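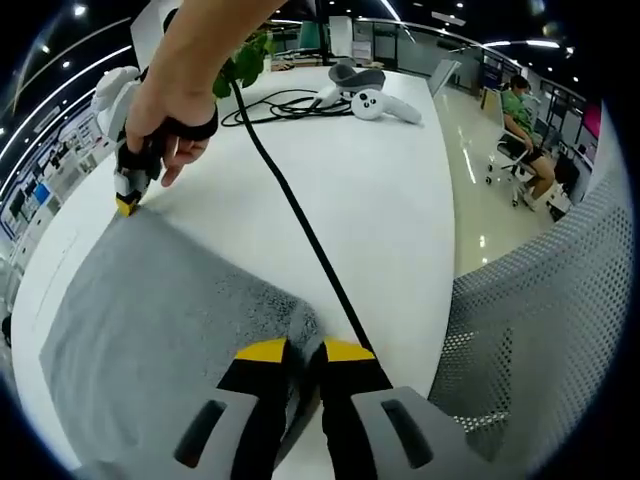
Programs > Equipment Trials > Progress Reports > Handheld Gripper Kit

Progress report, May
Prepared by Aitana Echevarría for Ainhoa Peñalver, Starnura

Status

The trial of the Hyun handheld gripper kit is on schedule and inside its budget. We have recorded 162 usable towel-folding demonstrations toward the target of 500. The kit is on loan from Lisema until the trial ends, and we have not committed to buying it.

What was done in this period

The first part of the month went to setup and operator training. Six operators have now completed the training. Most could work alone after one morning. Two asked for a second session on the two-handed tasks, and we gave it to them.

Recording started with the simplest task, picking up a towel by its edge and laying it over itself once. We then moved to the full fold, which needs both grippers working together. Folding from a corner is still at the practice stage and none of those recordings are in the total.

Each session is capped at 20 minutes. We tried longer ones at first, but operators told us their wrists got tired and the folds became less even toward the end. The cap slows us down a little and we plan to keep it.

How the kit is holding up

Jaws. The grip on thick towel fabric is good. Thin cotton is harder, and operators often close on two layers when they want one. Lisema has offered a softer set of tips to try. They have not arrived yet.

Strap. The hand strap is comfortable for most people. It is long for small hands, and one operator winds it an extra turn to keep the grip steady. A shorter strap is listed as a spare part and we have asked for two.

Cables. This is the main complaint. A cable lying across the work surface catches the towel during wide movements, and the take then has to be dropped. Routing the slack to the back of the table helped. Lisema says a cordless version is planned but would not give a date, so we are not counting on it.

Software. Takes are saved and labeled correctly. The review screen is slow to open long sessions. We reported this and got a fix within the same week — it is better now, though still not quick.

Support. Replies have been prompt and useful. The printed manual is out of date in the section on calibration, and we have been working from notes sent by email.

Compared with the other option

Tornodcombe quoted for a similar kit with a lower purchase price and a yearly service fee. We saw it in a short demonstration only. Its grippers felt heavier, and the tips could not be changed without tools. We would want a loan unit before making a fair comparison, and have asked for one.

Next period

Continue the full fold until the target is met. Test the softer tips on thin cotton as soon as they come. Start corner folds once all operators have practiced them.

Decision needed

Please confirm whether the loan can be extended if the softer tips are late. Lisema has agreed in principle and needs a written request from Starnura.

Contact the Equipment Trials office | © Starnura | Back to top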